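Hair clip and pin sorting

By Efua Yakubu
Updated October

Sorting of hair clips and pins is the household task of separating small hair fasteners that have been stored or dropped together. It is usually done by hand on a table or dresser, and it comes up most often in homes, salons and dance schools where several kinds of fastener share one drawer or box.

Types of fastener

The bobby pin is a narrow strip of metal bent double, with one straight leg and one that is usually crimped. Most are sold in black, brown or blond shades to match the hair. Hairpins are similar but open at the end, and are used to hold buns and rolls. Claw clips have two toothed halves joined by a spring. Small ones, often in bright colors or shaped like flowers, are common in children's hair and for holding back short sections.

Tangling

Bobby pins tangle easily because the legs of one pin slide between the legs of another. A box of 32 pins emptied into a drawer will often come out in clumps. Claw clips make this worse, as their teeth catch on loose pins.

The larger and brighter pieces are normally lifted out first. Both hands are used, one to steady the heap and one to pull. A plain or evenly patterned cloth keeps the pins from skidding — dark pins show up well against red or white.

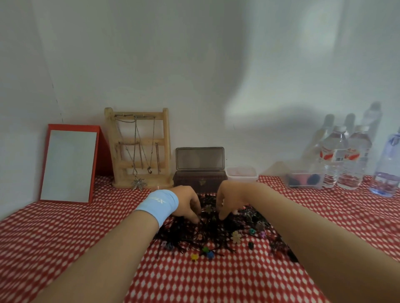

Storage

Once separated, pins are kept in lidded tins, divided trays or on a magnetic strip. Claw clips may be clipped along a ribbon or the rim of a cup. Kwaku Opoku's handbook for salon trainees, The Flernina Method, recommends a tray with 14 compartments, 4 of them for pins alone, and sorting by length before color. Home users generally need fewer.

Bent pins, and pins that have lost the coating on their tips, are thrown away at this stage — bare tips can scratch the scalp.

See also: Barrette, Hair tie, Vanity tray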